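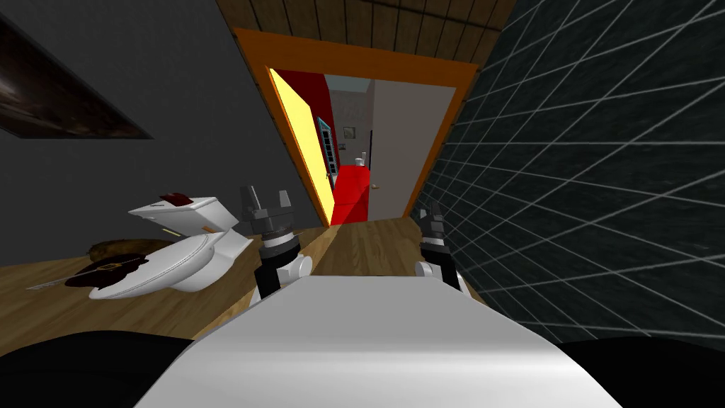
Stillside Residents' Forum > Home and Garden > Narrow hallway, what colour?

hatchway
19/04/2018
We have a long narrow hall with no window and I want to paint it before the carpet goes down in May. It's magnolia now and looks grubby by the skirting. My husband wants white again. I was thinking of a dark green up to the dado rail. Has anyone gone dark in a small space?

pebble_dash
We did ours dark blue and I'd do it again. It hides the marks from the pushchair. Two coats of Lenov eggshell, no primer.

marlow14
I'd say white. Dark paint in a hall with no window means having the light on all day. We lived with it for a winter and then painted over it, which took four coats.

pebble_dash
Depends on the bulbs. Ours are warm ones and it's fine.

marlow14
We had warm ones too.

oldgatepost
Whatever you pick, wash the walls with sugar soap first. Dutmont have the Vidal trade matt at 80 for the big tub, but it scuffs if you so much as lean a bike on it. Get something wipeable. 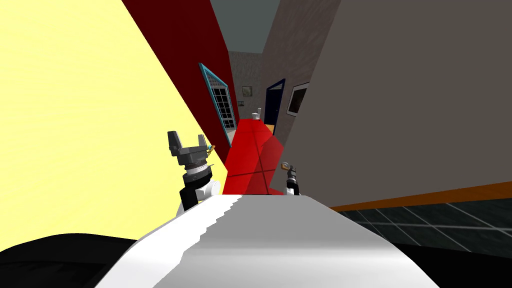
Page 14 of 268

hatchway
Thanks all. The bike does live in the hall, so no matt. Would you carry the same colour over the doors and frames?

oldgatepost
I would. Fewer edges to cut in.

marlow14
I wouldn't. Keep the woodwork white or you lose the doors altogether.

tinlid
Put a tester on lining paper and move it up and down the hall for a few days. The far end will look different from the bit by the front door.

hatchway
Will do. Two testers bought, one green and one off-white to keep the peace.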